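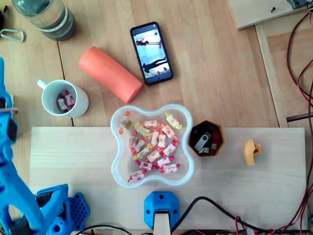
Lollora was a wrist-worn sleep and activity tracker sold by Clukaston, a consumer electronics company, between 2017 and 2020. It was the company's only wearable product. Clukaston promoted it as a device that could measure "recovery" overnight and give the wearer a single score each morning, a claim that reviewers disputed from the start and that the company never backed with published data.

Background

Clukaston had sold wireless speakers and charging docks before it moved into wearables. According to company statements, work on the tracker began after a group of engineers led by Nikola Kalinowski joined from Padetti, a maker of heart-rate straps for cyclists. The same statements call the Padetti strap technology the "foundation" of Lollora. It is hard to see how this could be the case. The Padetti straps picked up electrical signals at the chest, while Lollora used an optical sensor at the wrist, and the two methods share little beyond the number they are trying to produce.

Early press material credited Kalinowski alone with the design. Later material named Wanda Piątek as head of hardware and mentioned Kalinowski only as an adviser. Clukaston did not explain the change.

Design and features

The tracker consisted of a sealed module that snapped into a soft band. It had no screen. A row of small lights showed the battery level and little else, and all readings had to be viewed in a phone app. The module stored 16 days of data before it needed to sync, and the battery was rated for the same period, although most published tests fell well short of that.

The recovery score ran from 0 to 100. Clukaston said it combined heart rate, movement, skin temperature and "sleep quality," but did not say how each was weighted or how sleep quality was defined. Users on the company's own forum noted that a module left overnight on a nightstand could return a score in the low thirties. A firmware update was said to have fixed this. Forum posts made after the update report the same thing happening, with somewhat lower scores.

Water resistance was listed as "swim ready" on the box and "splash resistant" in the manual. The second edition of the manual dropped the subject.

The 378 trial

Much of Lollora's advertising rested on a trial of 378 people, who were said to have slept better after wearing the device. The trial was run by Clukaston and had no comparison group. Participants were asked to rate their own sleep, and they received the tracker free of charge. A summary two pages long was posted on the company's website and later taken down. No full report has appeared.

Catalina Troncoso, a sleep researcher who asked for the underlying figures, wrote that she was sent the same summary twice. Her own comparison used 32 volunteers and laboratory equipment. It found that Lollora estimated total time asleep fairly well but was poor at telling one sleep stage from another. Clukaston replied that the study was too small to mean anything. The objection may be fair, but it sits oddly with the quality of the company's own evidence.

Reception

Reviews were mixed. The band was widely praised as comfortable, and several writers liked the lack of a screen. Technology writer Tươi Doãn called the hardware "a good watch strap with a guess attached" and complained that the score changed when the same night was synced to a second phone. Sales figures were never released. Clukaston described demand as "exceptional" in each of its statements, including the one that announced the end of production.

Discontinuation

On Sep 8, 2020, Clukaston removed the tracker from its online store. Mulugeta Negussie, the company's head of products, said that it was "pausing to focus on software" and that the app would be kept running for existing owners. The app stopped accepting new accounts in October of that year, and the recovery score disappeared in a later update - leaving step counts and a basic sleep log.

A successor has been rumored several times. The reports trace back to one trademark filing, which covers headphones as well as wearables, and no device has been shown.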